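Review: Toma Two-Finger Hand-Held Gripper, Paired Set
Kollarwood Equipment Evaluation Office
October 7, 2025

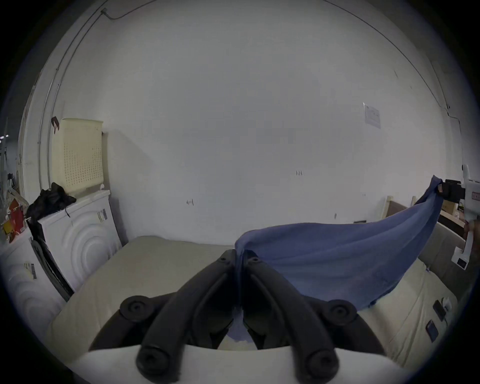 The Toma set was evaluated for textile handling over 300 cycles in September. Each cycle consisted of gripping a cloth at two points, drawing it out between the grippers, folding it once and releasing it. The set was supplied by Andholm at the standard price and has been compared with the Dedholm pair already in service at this office.

Grip quality was good. The flat inner pads hold a single layer of cloth without marking it, and a folded hem is no more difficult. Operators needed little training, and the trigger effort is acceptable for a full shift.

The principal finding concerns release. At cycle 215 the left gripper failed to open when the trigger was let go. The jaws remained closed on the cloth while the operator of the second gripper continued to pull, and the fabric tore along the hem. No one was hurt. The same fault occurred 3 times in the following 70 cycles, always on the left unit.

On inspection, the fastener in one pivot joint had backed out far enough to bind against the finger arm. Lint had collected in the recess and made the binding worse. The fastener was tightened to the value in the manual, and the fault returned before the end of the test. Thread-locking compound was then applied - a step the manual does not mention - and the remaining cycles were completed without a further fault.

This office considers the matter a safety concern as well as a nuisance. A gripper that stays closed under load can pull an operator's wrist, and the Toma has no manual release. The Dedholm pair has a release lever on the grip.

Andholm has been notified in writing and has offered replacement pivot hardware. The parts had not arrived when this review was issued.

Rating: conditional. The set may be used for light fabric work if the pivot fasteners are checked and the recesses cleaned before each session. It should not be used on heavy textiles until the replacement hardware has been tested.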